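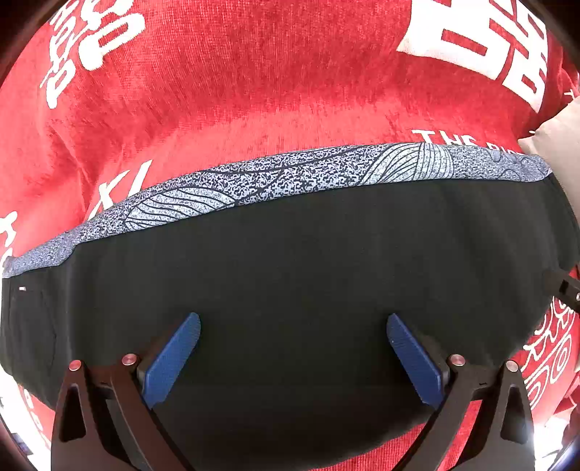 Folding by demo, the short version. Most bad folding demos are bad before you touch the cloth, so set up first. Lay the garment out flat and fully spread, one piece. Get both fingers over it with the pads open wide, nothing pinched, and hold still for a breath before you start. Black on red like this is good for practice, you can see the bottom edge curve all the way along and you know where to go in. Black on a dark worktop - forget it, you will be guessing and so will whatever learns from you. Patterned band on the top edge is handy too, gives you an up and a down. Print on the cloth underneath is fine. Just don't line up to the lettering, line up to the garment.

Tags: Workshop Tips > Teaching by Hand > Cloth and Laundry

Search tips... Go

Picking up an edge
Come in low and slow. Pads either side of the hem, close, then lift. Not lift while closing, you get a pinch of nothing and a rumple. If you grab the cloth underneath as well, open up, back off, go again from a clean start. Don't save the fumbled one unless you want fumbles back.

Smooth cloth slides. Ribbed or velvety underneath holds it a bit better than a bare table. Tape the under cloth at the corners, creases in it travel.

Same fold, same order
Pick an order and stick to it for the whole batch. Ours is sleeves, then sides, then bottom up. Güven did half a batch bottom first and we had to bin the lot. Write the order on card and prop it up where you can see it.

Vary the start though. Shift the garment a hand's width, turn it a little, leave a soft crease in. If every demo starts dead square it only learns dead square.

How many
For one plain fold we do about 17 good ones before trying it out. More for anything with a collar. Wing-yan keeps the tally for the Radham bench, up to 1,071 across all tasks last time I looked, but that is months of work so don't be put off.

Stop after 4 bad ones in a row. Tea. Your wrists go before you notice and the movements get jerky.

Hand-held or remote?
By hand for cloth, every time if you have the choice. You feel the drag. On the remote set you feel nothing and tend to pull too far. Remote is better for heavy or hot things, or where you can't get your arm in. If you must do cloth by remote, half speed, and get a second person to call out when the hem lifts - Concetta does this for me and it cut our retries no end.

Odds and ends
- Wipe the pads between batches. Lint builds up in the ribbing and they start slipping
- Check the pivots for play, a quater turn on the screw is usually plenty
- Mind the light. A bright white patch by the work washes out the edges, pull the blind down
- Keep your sleeve and spare laundry out of the way
- Finish each demo properly, open the pads, move clear, then stop recording. Cutting off early is the commonest mistake we get sent

More on towels when I get teh time. Towels are worse.

Posted April 20, 2020 by Ada De Luca

Contact us | © Bromport Workshop Tips | Back to top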